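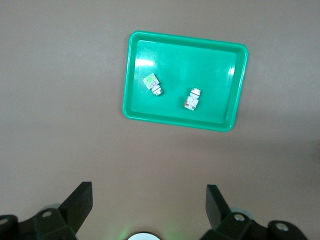
29 March 2018

Sourdough starter log, Ernum flour trial. Picking up after the gap. Both jars were fed last night on the old schedule, Hollow (the rye one) and Ometti (white, from the bakery course). Kitchen was cold this morning and Ometti had barely moved by breakfast. Hollow was up to the rubber band and smelled of green apples.

Switched both to the Ernum stoneground today. The bag says to expect it to take more water. It does. At equal weights the Ometti jar went in as a stiff lump and I had to work it with the handle of a spoon. Added a splash, did not weigh the splash, annoyed at myself. Next feed: 200 g flour total across the two jars and every addition on the scale, water included.

Also started a third jar from the dried flakes in the Ní Chonaill envelope. These have been in the drawer since August. Crumbled them into lukewarm water, left them until soft, then stirred in a spoonful of flour. No bubbles yet and I don't expect any before the weekend. If it goes pink or orange it gets thrown out, no arguments.

Baked one loaf from Hollow with the leftover dough from yesterday. Notes on it:

Shaped too loose. It spread on the peel before I got it to the oven.
Slash opened on one side only.
Crumb tight at the bottom, a tunnel under the top crust. Underproofed, I think, and the cold kitchen is most of it.
Flavor good — sour but not sharp. Crust better than the last one. Lid came off with 20 minutes to go, which seems right for this oven.
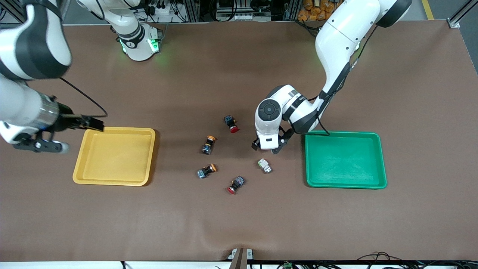
The jars need to stop trading places. Twice now I have picked up the wrong one to feed because the glass is the same and the tape labels go soft and slide when the outside gets wet. Color would fix it. One yellow plastic tray and one green one, set apart with open space between them, can be told from each other without reading anything. Yellow for Ometti, green for Hollow, and each jar's spoon and lid stay in its tray. Ní Chonaill can sit on a saucer until it proves it is alive.

Old pages: I went back through the white flour notes looking for the rise times and half of them have no temperature written down, so they can't be compared with anything. From now on every line gets time fed, room temperature, flour, water, height at 3 hours, and smell. Height measured from the band, in millimeters. If the band has slipped, write that down and skip the number.

To do:
Buy a second bag of Ernum before the price changes.
Move the jars off the windowsill tonight.
Try Hollow again with a longer proof, same flour, same pot.
Scale is drifting — new battery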